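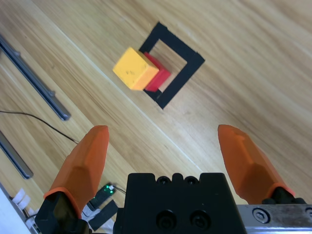 Bench 2, wrist view, fingers open. Yellow and red over the left half of the tape square.

Tuesday, June. Notebook, kitting cell, Hultau plant.
Written up by Hazem Ragab. Anyone on the cell can add at the bottom.

In at 6:40. The day shift had not started, so I had the bench to myself until the seven o'clock meeting.

Purpose of the bench work, for whoever picks this book up later: the kitting cell packs parts into trays for the Mondach order line. People do all of it now. The plan is for the arm to place the blocky parts (spacers, small housings, foam-backed stops) and for people to keep the cable sets, the bags, the labels and the final check. Before any real parts go near it we are running colored blocks into a taped square. If it can't put a block inside a square of tape it has no business near a customer tray.

Setup notes
Tape square is on the diagonal as the wrist sees it. I left it that way on purpose. Trays on the line never arrive straight, and Swanepoel's first set of runs at the other site were all done with the target lined up to the arm, which made the numbers look better than they were.
Black tape on the light wood reads well. The grain is strong and I was worried about the edge finder picking up the streaks. Added a width check so that thin lines get thrown out. The seam across the table got picked up as an edge on the first few tries, before the width check went in. Not since.
Orange fingers are the printed ones. Still using the faceted shape. The rounded tips are good for getting down beside a block but they give a small contact patch.

Runs
200 placements planned for the day, single block and then two blocks. A placement counts as good if the whole block is inside the outer edge of the tape. Touching the tape is fine. Hanging over the outside is a miss. Three people asked me today what counts, so I have written the rule on a card and left it at the bench.

Single block, first 80: mostly clean. Misses were nearly all the same kind, block released while one finger was still dragging on it, so it turned a little and ended up across the tape. Slowed the opening move. Fewer after that but the cycle is longer. Need to look at whether we can open slow for the first bit and fast for the rest.

Two blocks: worse, as expected. When the blocks end up against each other the camera sometimes reports them as one object with an odd outline. Yellow and red against each other is better than two of the same color, obviously, but the part of a block that is hidden behind another one still gets guessed at. If the guess is wrong the fingers come down in the wrong place. On the real line the stops are all the same gray, so color will not save us. This is the main problem to solve and I don't want it lost under the good single block result.

Also: the specks on the yellow block. Checked whether they matter to the detection by turning the block so a different face was up. No change that I could see. Leaving it alone.

Stopped for the meeting at 7:00, back at the bench 7:35.

From the meeting
Most of the time went on the cell and what happens to the packing positions. I am putting it down here because half of what was said changes what we have to build.

The packers were told in the spring that the arm would take "the boring part." Several of them do not think of it as the boring part. The blocky parts are the easy ones, and people use them to catch up. When a cable set is tangled or a label won't print, you lose time, and you get it back on the spacers. If the arm takes the spacers then every job left at the station is a slow one. The hourly target was worked out on a mix of easy and slow. I had not thought about this at all. It is a fair point and it is not something I can fix in software.

What I said: the target has to be redone before the arm goes live, not after. The line lead agreed and is taking it up. I have asked for it in writing. No date yet.

Second point was the wrist. Two of the packers have had trouble from the pinch grip on the foam-backed stops, and they want those parts gone from their hands as soon as possible. They would like the arm to do the stops first and leave the spacers for later. From the engineering side that is the harder order, the stops are soft and the fingers mark the foam. But if the stops are where people are getting sore, that is a better reason to go first than ease of gripping. I said I would look at it this week. Need a box of reject stops from the line to practice on.

Third, who clears it when it stops. The plan on paper says "operator." Right now that would mean the packer at the next station, who has their own trays to do. At the Turkum site this was handled by giving one person on each shift the cell as part of their job, with training and the grade that goes with it. The packers here had heard about that and asked for the same. I have no say over grades but I can say what the job involves, and it is more than pressing reset. Today I would list:

Clear a dropped or jammed part
Check the fingers and swap them if the tips are worn
Wipe the lens
Rerun the calibration after any knock
Decide whether a stop is a part problem or an arm problem, and write it down
Call maintenance

The fifth one takes some experience. I would rather have a packer doing it than an engineer from the office, they know what a bad part looks like before it gets to the tray.

Fourth, a question about the camera. Somebody wanted to know if it records people. The one on the wrist looks down past the fingers at the table. It will see hands if hands come into the work area, and the images are kept. I said that plainly. Two follow-ups: images with hands in them should be dropped from the saved set, and there should be a notice on the cell saying what is kept and for how long. I don't know the how long. Have to ask.

Back at the bench
Brought the two packers who had the most questions over to watch some of the two-block runs before their shift got busy. Useful. One of them noticed straight away that the arm always comes down on the same side regardless of how the blocks are sitting. She would go in from the open side, where there is room for fingers, and push the pair apart first if there was no room. We have no push move at all. Adding it to the list. It would deal with a good share of the touching cases without needing a better camera.

She also said the target square is bigger than a tray pocket. Correct, it is. I had the pocket size from an old drawing. Measured a current tray at lunch and she is right, the pocket is tighter. The next square will be taped to the real size, and today's figures should be read with that in mind. Anyone quoting them upstairs please quote that as well.

Problems and small things
Finger opening: with the gripper wide open there is plenty of clearance to either side of one block, but too much travel when the neighbor is close. Set a narrower opening for two-block runs. Try tomorrow.
Sensor board by the left finger: dropped out once, came back after I reseated the connector. If the green light goes off, stop the run and check that first. Do not just restart the program.
Cable across the tabletop: has to be tied back before we do anything with the table fully loaded. There are clips in the drawer.
Screws on the gripper housing: checked, none had backed out. I would like this on the weekly sheet.
Log: the placement logger is on entry 2482 as of the end of the afternoon. That count includes aborted runs and the old trials from before the table move, so don't use it as a total of good placements. I will split the file.

Did not reach the full 200. Meeting ran over and the narrower opening needed a code change I had not planned for. Remaining two-block runs carry over.

To do
Retape the square at current tray pocket size (me)
Push-apart move, first version (me, with the packer who suggested it, if her lead can free her for an hour)
Box of reject stops from the line
Softer tips for the foam parts. Ask Swanepoel if they have any left over from their trial
Written confirmation on the hourly target
Notice for the cell about saved images, plus the retention period
Copy of the cell minder job description from Turkum
Tie back the table cable

Left at 4:20. Power off at the bench, blocks in the tub, card with the placement rule taped to the monitor.

Added later, same day: line lead stopped me on the way out. The target review is agreed in principle and one of the packers will sit in on it. Still want it on paper before I cross it off.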